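Took over the long table in the Stamside meeting room again this morning, and I have to say I'm getting rather fond of it.

My corner has slowly filled up with things from home - the tall orange-red bottle with the green band comes everywhere with me now, and so does the little white mug with the lid.

The dusty pink thing with the pale design was 4 dollars at a shop in Ploltau, and I only went in to get out of the rain!

My end of the table, mouse, booklets and all: 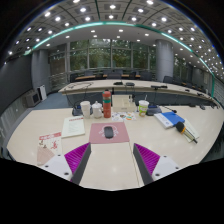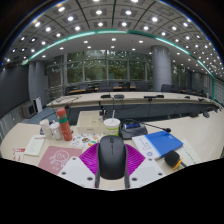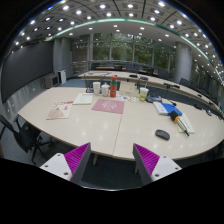

Anyway, I still have 79 pages of the Porkwood handbook to read before lunch, so I'd better put the kettle on and get going. If anyone knows a good tea for long reading days, please tell me - I'm down to my last two bags!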